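Lights out at the Wurkden pantry, and we kept packing

I was halfway through my shelf when the power went at Wurkden, and wow, it was dark in there - a pale strip off to the left and hardly anything else to go by.

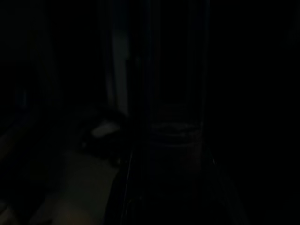
Back on by four

Weronika Kalinowski found the fuse box by feel (she's my hero!) and we got right back to the jars. We had 204 packed by closing time, and they go out to the Lastevum food shelf later in September. We're still short on lids, so if you have spares at home, drop them at the side door any time before noon.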